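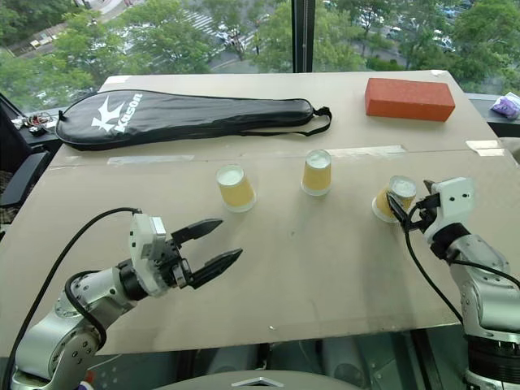
Gridville Household Water Use Readings

Version 2, released 18th April

Summary

The Gridville Household Water Use Readings give daily cold water use for 1,501 homes in the town of Gridville and the neighbouring parish of Risidau. The readings were gathered by the Jellby Institute for Domestic Supply and are released for study, teaching and local planning. Each home is covered for at least 300 days.

What is in the release

readings.csv - one row per home per day
homes.csv - one row per home, with type of building and number of people living there
gaps.csv - periods for which a home has no readings
notes.txt - changes since version 1

All files are plain text, with commas between fields and a header in the first row. Files are encoded as UTF-8.

Fields in readings.csv

home_id: a code given to each home. Codes were drawn at random and do not follow street order.
date: the day of the reading, written year, month, day.
litres: water used between midnight and midnight, to the nearest litre.
flag: left blank for an ordinary reading; E for an estimate; M where the meter was changed during the day.

How the readings were taken

Each home was fitted with a Ngô meter on the incoming pipe, placed after the stop tap. The meter sends a total to the Institute once a day. Daily use is the difference between one total and the next. Where a total did not arrive, the missing day was estimated from the totals on either side and marked E. Gaps longer than three days were not estimated and are listed in gaps.csv.

Homes joined by reply to a letter sent to 3,000 addresses. The letter was sent once, and no payment was offered. A second letter went only to homes that had already agreed, and set out the arrangements for fitting.

Known limits

Homes that chose to take part may differ from those that did not. Flats are under-represented, as many share one incoming pipe and could not be metered singly. Risidau accounts for 149 homes, and figures for the parish alone should be treated with care.

Outdoor use is not recorded separately. A high summer reading may reflect a garden hose, a leak or a larger number of visitors, and the files offer no means of telling these apart.

Readings for the last two weeks of December contain a higher share of estimates than the rest of the year. Users studying holiday periods are advised to repeat their work with E rows left out and to report both results.

The number of people in each home was given by the householder at the start and was not checked again.

Privacy

Names, addresses and meter numbers have been removed. Homes with more than eight people are recorded as "8+". Users must not try to identify any home, whether by joining these files to other records or by any other means. A householder may withdraw at any time, and the home will be left out of the next version.

Terms of use

The files may be copied and shared without charge, provided that the Institute is named as the source and the version number is given. Changed copies must be clearly marked as such.

Corrections

Errors should be reported in writing to the Institute's records office, stating the file name, the home_id and the date of the row concerned. Corrections are held over to the next version - the files in a published version are never altered.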